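Can a machine do it yet? Household and small-shop chores, sorted

Readers of this page keep asking which chores they can hand to a robot and which ones they should keep doing themselves. I run a small repair shop and I keep house for six, so I see both sides. These notes cover what you can buy, what you can rent, and what is still at the workbench stage.

Floors

Vacuuming is settled. A robot vacuum will keep a hard floor clean if you pick up cords, socks and shoelaces first. Empty the bin every time and cut the hair off the brush once a week. Mopping models do fine on tile and poorly on anything sticky. Plan on wiping up jam by hand.

Dishes

The dishwasher is still the best kitchen robot there is. Loading and emptying it is another matter. An arm has to tell a bowl from a lid, find an edge to hold, and keep from knocking over the next thing. Plates standing in a rack are the easy part. Glasses are hard for most cameras, and a pile in the sink is harder still.

Before you spend money on an arm

Shops ask about this more than homes do. The arm itself takes up less of your time than the things around it. You will need a bench that doesn't wobble, a place for the control box, and somewhere to set the pendant where you can reach the red stop button without leaning across the work. Route cables before you program anything. Keep clip leads, tape and spare parts within reach -- you will be using them all day at first.

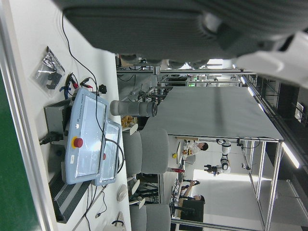
How long does it take to set up an arm for one simple job?

Allow 22 hours for the first job if you have never done it, spread over a couple of weeks. Most of that goes to fixtures, cables and small corrections. A second job on the same bench goes much faster. Maksym Pavliuk at Gondier, who helped me with mine, tells people to write down every position as they go and to tape the list inside the cabinet door.

Laundry

Washing and drying have been handled by machines for a long time. Folding has not. Towels can be folded slowly by an arm if they are fed in flat. Fitted sheets, baby clothes and anything with a hood should stay on your list. Matching socks is a good job for a child.

Picking up and putting away

This is the chore most people want gone, and it is the one with the most ways to go wrong. A cup standing upright is simple to grasp from above. The same cup lying on its side can roll when touched, and its opening may face any direction. Put it on a moving belt and the hand also has to arrive at the right time.

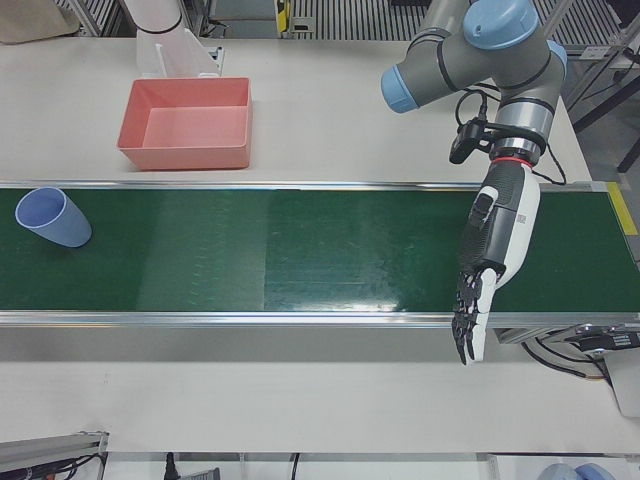

If you are testing a pick-and-place job in your own shop, start with one kind of object and one bin. Run it 29 times before you change anything, and write down each miss. Soft plastic, light colors and a matte surface are easier than clear or shiny things. Add a second object only after the first one is boring.

Cost

Áine Ó Gríofa at Wysocka paid up to 3000 dollars for fixtures and guarding alone, before the arm. Get a quote for those early. Ask as well who will come out when it stops at 7 in the morning.

Keep doing these by hand

Stairs, bathtubs, the inside of the oven, changing beds, wiping down a greasy lathe. I have seen demonstrations of some of them and would not buy any of it this year. I'll update the list in March, when Jui-lin Wei sends me her notes on window cleaners.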